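Trerkel: módulo de percepción y planificación para electrodomésticos de sobremesa

Ficha del repositorio y del conjunto de datos asociado
Responsable técnica: Chathurika Seneviratne
Última revisión: 27 de julio de 2018

Resumen

Trerkel agrupa los nodos de percepción, planificación de movimiento y registro empleados en las tareas de manipulación de mandos y puertas. El paquete se distribuye junto con una colección de 1.000 episodios grabados en el puesto Soriano. Cada episodio contiene la secuencia de la cámara fija, las posiciones articulares del brazo y el estado de la pinza.

Estructura

percepcion/ Detección de puertas, mandos giratorios y pulsadores.
planificacion/ Generación de trayectorias de aproximación y comprobación de colisiones.
droltar/ Interfaz con el controlador del brazo.
herramientas/ Conversión, reproducción y validación de episodios.

Entorno de trabajo

El detector localiza primero el cuerpo del aparato y a continuación los elementos del panel. La posición del centro de cada mando se expresa en el sistema de coordenadas de la mesa. La calibración de la cámara debe repetirse siempre que se modifique su soporte.
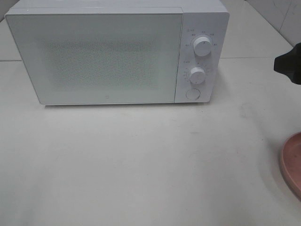
Vista de la cámara fija: microondas blanco con dos mandos giratorios y un pulsador redondo; a la derecha, la punta de la pinza negra.

Las superficies claras reducen el contraste entre el aparato y el fondo. La versión 2 del detector incorpora por ello una etapa de normalización local, activada por defecto. El planificador rechaza toda trayectoria cuya holgura respecto al cuerpo del aparato sea inferior al umbral configurado.

Uso

La frecuencia predeterminada del bucle de control es de 100 Hz. Antes de reproducir un episodio debe ejecutarse el validador, que comprueba las marcas temporales y la integridad de los archivos.

Limitaciones conocidas

El módulo no interpreta las escalas impresas alrededor de los mandos. Tampoco se garantiza la detección con oclusión parcial del panel. El giro se estima a partir de la posición de la pinza, sin medición directa del par.

Licencia y contacto

El código y los datos se ceden para fines de investigación, conforme al archivo LICENCIA. Las solicitudes de acceso se dirigirán a Corey Faulkner, laboratorio Tillgate. Las incidencias se registrarán en el gestor del repositorio, con indicación de la versión y del identificador del episodio afectado.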